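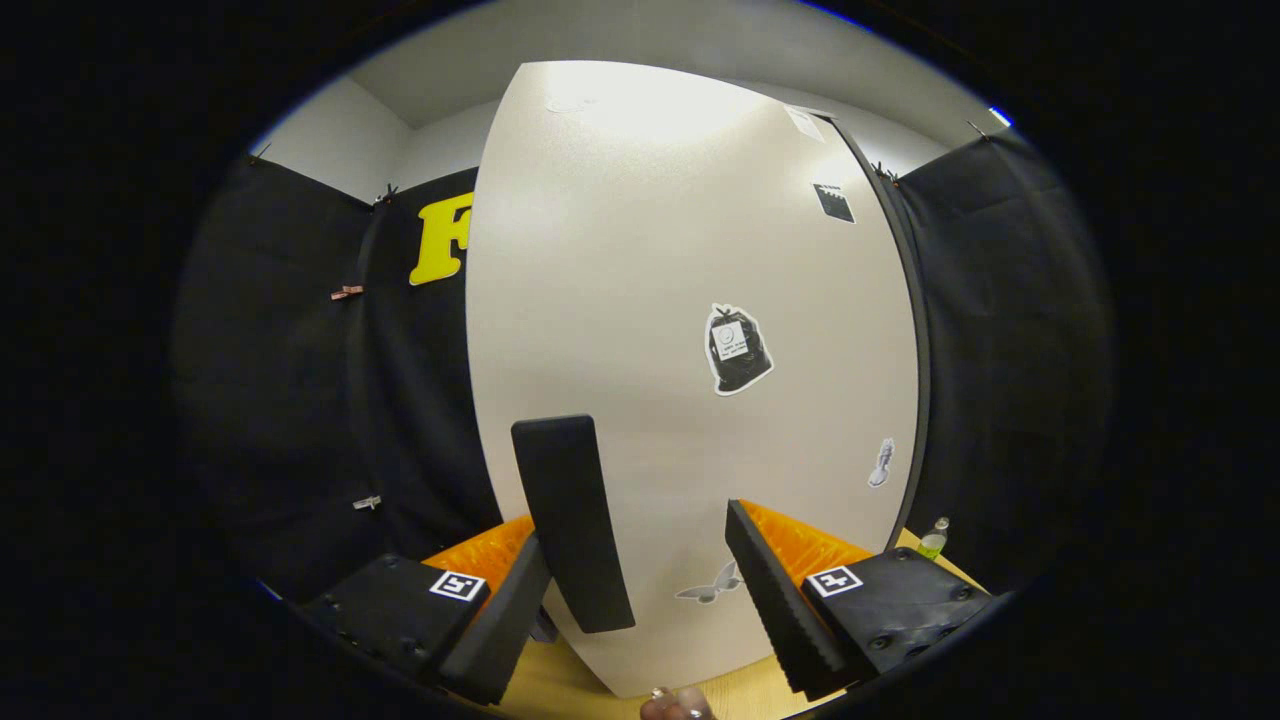 手持夹爪与白色门板，门后及两侧悬挂黑色幕布

搜索 站内搜索 请输入关键词 高级搜索

操作设备安全与可靠性版块
九月　发帖人：Trerosix设备安全组

主题：关于门板操作任务中夹爪未按指令释放一事的通报及意见征集

Trerosix设备安全组（楼主）

各位同行：

现就我单位门板操作任务中出现的一起设备异常通报如下，并就后续处置征求意见。

该任务使用Gondal手持夹爪采集示范，经Prastis软件处理后用于训练，再由Pasetti机械臂执行。执行端所装夹爪与手持端的指部结构一致，均为左侧平面指垫、右侧带齿楔形指。

事发时，机械臂正在执行“夹持门板边缘、拉开、释放”的动作序列。前两步完成后，控制端发出释放指令，夹爪宽度读数随即上升，系统判定释放完成并开始后撤。夹爪当时仍夹住门板边缘，门板随机械臂一同被拖动，底座一侧脱离桌面。在场操作员按下急停，自后撤开始至停止历时约700毫秒。

事件未造成人员受伤。门板边缘有压痕，右侧楔形指根部一枚螺钉松动，指垫完好。当时另有一名同事站在桌侧，距门板不足一臂，因此本组按险情而非一般故障登记。

初步核查有两项发现。第一，释放判定只采用由标记估算的宽度值，没有引用电机电流或关节力矩。第二，现有3,570条示范数据中，有137条在释放阶段出现宽度读数跳变，此前均未被质检剔除。

本组暂定结论为：标记识别错误导致宽度误判，进而触发提前后撤。欢迎各单位提供同类案例。涉及人身风险的内容请勿仅以私信告知，以便其他使用单位查阅。

北岸测控（2楼）

感谢通报。有三点请楼主补充：

一、执行端的宽度是否与手持端采用同一算法？如执行端本身具有编码器，为何未以编码器为准？

二、137条异常数据的分布情况如何，是集中于某一时段，还是分散在全部数据之中？

三、松动的螺钉是事件造成，还是事前已经松动？如属后者，则因果顺序须重新考虑。

Trerosix设备安全组（楼主）回复2楼

一、算法相同。执行端有编码器，但为使训练与执行的观测保持一致，集成时选用了标记估算值。编码器数值仅写入日志，未参与判定。

二、异常数据分散在多个批次中，其中门板大幅转向后的片段所占比例较高。具体分布尚在整理。

三、事前点检表中该项记为“正常”，但点检方式为目视，未使用扭矩工具，故目前无法确认。

齿形指用户（3楼）

本人对楼主的暂定结论持保留意见。

我单位使用同类楔形齿面指夹持薄板时，也曾发生张开指令下达后板材未脱离的情况，当时标记识别并无异常。原因在于齿面咬住了板边，左右两指张开时，板材跟随带齿一侧移动，另一侧已经离开，宽度读数上升属于真实变化。此后机械臂后撤，板材仍挂在齿上。

也就是说，读数可能是正确的，错误在于以“宽度增大”推定“物体已释放”。如只更换标记或提高识别率，同样的情况还会出现。建议楼主核对编码器日志，若编码器与估算值同时上升，即可排除标记原因。

Darcy Fraser（4楼）

赞同3楼关于判定逻辑的意见，但不同意就此排除标记因素。137条跳变是客观存在的，须另作解释。

鱼眼镜头下，标记在指部张开至行程末端时形变较大，且两侧标记距画面中心的位置不同，左右误差不会完全抵消。我处曾对静止夹爪连续记录，镜头前有强反光时，单侧标记会短时丢失，软件以最近一次有效值填补，恢复识别后即形成跳变。白色门板上部如有反光，值得作为变量单独检验。

另请楼主说明，Prastis在标记丢失时是否输出置信标志？如有输出而集成方未读取，则属集成缺陷，应与软件本身的问题分开登记。

Trerosix设备安全组（楼主）回复3楼、4楼

已调取编码器日志，说明如下。

释放指令发出后，编码器值确有上升，幅度小于标记估算值。两者在后撤开始前均已越过释放阈值，但编码器越过阈值的时间较晚。据此，3楼所述情形成立的可能性较大，标记误差则使后撤时间提前。原“暂定结论”表述过于单一，现予撤回，待复现试验后另行更新。

关于置信标志：软件有输出，我方集成程序未读取。此项由我方承担，已单独登记。

质检岗_潮汐（5楼）

讨论多集中于传感器，本人想就采集环节提出不同看法。

本人从事示范数据质检。手持采集时，操作员靠手感判断是否松脱，遇到门板挂齿会自然转动手腕将其脱开，动作很小，通常不会在记录中备注。训练出的策略若只学到“张开、后撤”，未学到脱开动作，执行时就缺少这一步。仅修改阈值，策略仍不知道挂住之后应当如何处理。

另外，采集环境中的物品也应纳入检查。门板上的贴纸、门框旁桌面上的小瓶，在视觉多样性方面有其用途，但当门板被拖动时，框边的瓶子即为可被撞倒或弹出的物体。采集与执行若使用同一布置，执行前应做一次清场。

齿形指用户（6楼）回复5楼

腕部转动的意见很重要，我方此前未予注意。

关于清场，本人不完全赞同。执行前将物品全部移走，视觉条件即与采集时不同，策略表现可能下降，而表现下降本身也会引入风险。可考虑保留位于背景的贴纸和幕布，仅将运动范围内的可移动物品加以固定。

质检岗_潮汐（7楼）回复6楼

固定可以接受。但“表现下降”不应成为在运动范围内保留松散物品的理由，如策略因少了一只瓶子就失效，该策略本就不应在有人员在场时运行。

北岸测控（8楼）

支持7楼。另请注意，本次真正终止风险的是操作员的急停。通报中没有提到任何自动停机条件，请楼主确认力矩上限是否启用。

Thérèse Girard（9楼）

本人负责机械臂工作站的风险评估，就8楼的问题补充一点意见。

Pasetti机械臂的力矩上限即使启用，门板底座若未固定，拖动所需的力也可能始终低于上限，保护不会触发。因此不宜以“力矩保护已启用”作为现场安全的依据。较为可靠的做法是限制后撤速度，并在后撤起始的一小段行程内监测外力，检测到持续拉力即停止并保持位置，不得自动重试。

人员站位问题同样应当写入整改。桌侧人员距门板不足一臂，说明现场未划定界线，或界线未得到执行。两者的处理办法不同，请分别核实。

Trerosix设备安全组（楼主）回复8楼、9楼

力矩上限当时已启用，未触发，与9楼所述一致。现场地面有界线，但界线按机械臂本体的工作半径划定，没有计入门板打开后的外伸部分，该同事站在线外。界线须重新划定。

自即日起执行以下临时措施：

1．门板操作任务暂停无人看护运行，急停须由专人持握，该人员不得兼任记录工作。
2．释放判定同时采用编码器值与标记估算值，标记置信标志无效时禁止后撤。
3．后撤初段限速，检测到持续拉力即停止并保持位置。
4．门板底座以夹具固定于桌面，运动范围内的可移动物品予以固定或移出，具体方式由现场负责人逐次签认。
5．指部螺钉改用扭矩工具点检，手持端与执行端同样办理。
6．137条跳变数据暂行隔离，不删除，由质检人员逐条复看释放阶段的腕部动作。

Darcy Fraser（10楼）

第2条请再斟酌。标记置信无效时禁止后撤，意味着反光条件下夹爪可能长时间夹持门板不动。若此时有人手指位于门板与夹爪之间，“保持”并不等于安全。建议规定保持时限，超时后转入人工处置，并明确人工开爪的方法。

Thérèse Girard（11楼）回复10楼

同意设定时限。超时后应断开机械臂驱动，夹爪供电是否一并断开，取决于其断电后能否反向推开。请楼主先行测试，未有结果前不要写入规程。

Trerosix设备安全组（楼主）回复10楼、11楼

接受。断电反推测试列入复现试验，试验完成前，门板任务仅在桌侧无人时运行。测试方法及原始日志将在本帖内更新，请需要引用本通报的单位暂勿引用首帖中的结论部分。

北岸测控（12楼）

收到。复现试验时请同时记录门板边缘与齿面的接触位置，我方准备按相同条件做一组对照。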